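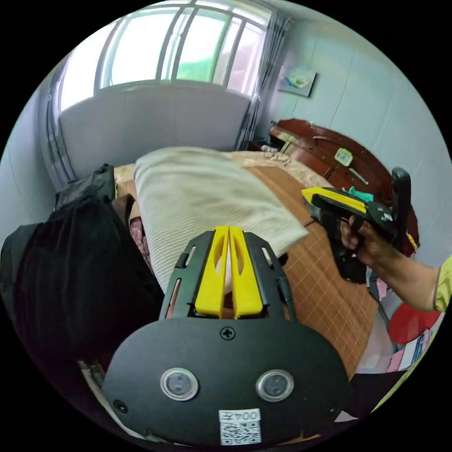
# Mindale Household Textiles Survey: Data Card

This dataset holds 1294 written records of clothing and bed linen kept in ordinary homes. It was prepared by the Mindale survey office with the support of Skistex. Each record covers one item and gives its type, main fibre, stated care instructions and usual place of storage.

Version date: 5/22/21

## Purpose

The survey was set up to study how long household textiles stay in use and how they are looked after. Earlier collections relied on sales figures, which say little about what happens to a garment once it has been bought. The records are suitable for teaching, for general research on clothing care and for planning textile collection services.

## Contents

| File | Contents |
|---|---|
| `items.csv` | One row per item |
| `homes.csv` | One row per home, without address |
| `care_terms.csv` | List of the 48 care terms in use |

The three files are joined by `home_id` and `care_code`. Dates of purchase are given by year only. Where a respondent could not recall the year, the field is left blank – it should not be read as zero.

## Collection

Records were taken in 70 homes over four rounds. Respondents filled in a paper form, and the answers were typed up by Stamatopoulos under contract. Fibre content was copied from the sewn-in label where one could be read. In all other cases the field `fibre_source` is marked `respondent`, and the entry should be treated with care.

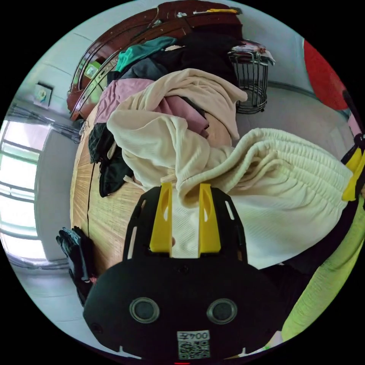
Trousers, leggings and nightwear were at first entered under a single heading. They were separated in the second round, and the earlier entries were recoded from the paper forms. A small number could not be placed and remain under `legwear_other`.

## Known limits

- Homes with a shared laundry room are under-represented.
- Items in long-term storage were recorded only if the respondent chose to list them.
- The field `wear_per_month` is an estimate by the respondent and has not been checked.

## Access and terms

The files may be copied and adapted for non-commercial work, provided that the Mindale survey office is named as the source. Requests for commercial use are handled by Nistus. Corrections should quote the `item_id` concerned and will be entered in the next version.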